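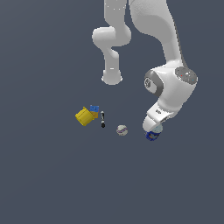
A white robotic arm against a gray background. Computer rendering.

Letters of a prairie novelist go to Madarthorpe library

The Madarthorpe public library has taken in a collection of letters and family papers left by a novelist who grew up on a farm outside Joston and wrote most of her books there. The library announced the gift on January 30, 2026.

The collection holds 3357 items. Most are letters between the novelist and her older brother, who ran the family farm after their father died. The rest is made up of school notebooks, church programs, seed bills and drafts of two short stories that were never printed. Her family kept the papers in a farmhouse attic for almost 21 years before agreeing to give them up.

The letters cover her first teaching job, the move to the city and the long illness of her mother. In several of them she complains about her publisher, Vik, which asked her to change the ending of her second novel. She refused, and the book came out a year late with the ending she wanted. It sold 1040 copies in its first printing and was out of print for decades.

Scholars have known about the quarrel from the publisher's side only. The brother's replies show that he lent her money during the delay and that she paid it back in small amounts, the last of them after her fourth book. He also kept a list of neighbors who thought they saw themselves in her characters - a few were pleased, and one family changed churches over it.

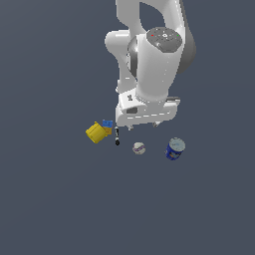

When can the public read the letters?
The first 6 boxes open to readers in the library's local history room this spring, and the others will follow as they are sorted and listed.

Readers will need to make an appointment and may take notes in pencil. Copies can be ordered at the desk, except for a small group of medical letters that the family asked to keep closed.

The film company Flimix, which holds the screen rights to the second novel, has asked to look at the drafts. The library said the request will be handled like any other.

A selection of the letters will go on display in the front hall once the listing is finished. The farmhouse near Joston is still lived in and is not open to visitors.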